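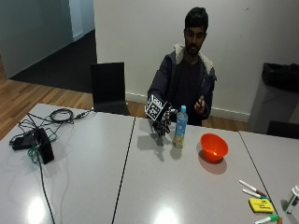

Behind the white tables, in the jacket with the cream collar.

Pennington Hill Walkers: notes from the May kit meeting

Hello all, it's me with the pen again, so apologies in advance for the spelling. We started at ten past seven, once the urn had boiled. Abbas Nazari chaired. Sajib Saha sent word he'd be late and came in during item two with a carrier bag full of gaiters, more on which below.

Last meeting's notes
Agreed, apart from me having written that the club tent "leaks everywhere". Abbas would like it recorded that it leaks at one seam by the door. So it's recorded!

Club waterproofs
We've got 18 jackets in the loan cupboard and I'd been asked to go through them before the summer walks. I did this on my living room floor, which took most of an evening (and the dog got involved). Most are fine. The older Davent ones have stopped beading on the shoulders, and one has a zip that only goes up if you talk to it nicely. I said I'd wash them all with proper tech wash and then reproof them, and Abbas asked whether we should use the spray or the stuff you put in the machine. Long chat about this. Sajib swears by the spray for anything with a lining, as the wash-in sort gets into the lining too and then you just feel clammy. We're going with spray, and I'm to buy enough for the lot, up to £50. The zip jacket goes to the repair place on Orer Street if they'll do it for under £20. If they won't, we bin it and keep the hood drawcord and toggles for spares.

Gaiters
Sajib emptied his bag. These came from his cousin's shop, which is closing down, and we can have them for nothing. Lovely, except several didn't match and two had no underfoot strap. I think they're worth having for the bog at Hindness alone. Sajib will pair up what he can and order new straps. There was a side discussion on whether the buckle goes on the inside or the outside of the leg. Outside! I was quite firm about that, having gone flat on my face once.

Drying after wet walks
The hall have asked us not to hang things on the radiators in the back corridor, fair enough, there was a puddle. I suggested a couple of folding airers in the porch and people seemed happy with that. Could everyone also please take boots home the same day and pull the insoles out to dry. I found a pair in the cupboard from before Christmas and I'd rather not say more.

Head torches
Put off to next time, we hadn't got the prices. Abbas will ask about rechargeable ones. I'd still like a few that take ordinary batteries for the overnight trip.

Hindness walk
We've 21 names down and the minibus won't take that many, so we need another driver. Please shout if you can do it, petrol paid. Anybody borrowing a jacket should tell me their size beforehand and not on the morning, I'm begging you.

Any other business
Someone has left a blue flask with a dented lid. It's on the windowsill in the kitchen.

To do
Me: tech wash, spray, airers, zip jacket to Orer Street
Sajib: gaiters and straps
Abbas: head torch prices, ring the hall about the porch

Finished at twenty to nine. Next meeting same place, and it's Sajib's turn to bring biscuits.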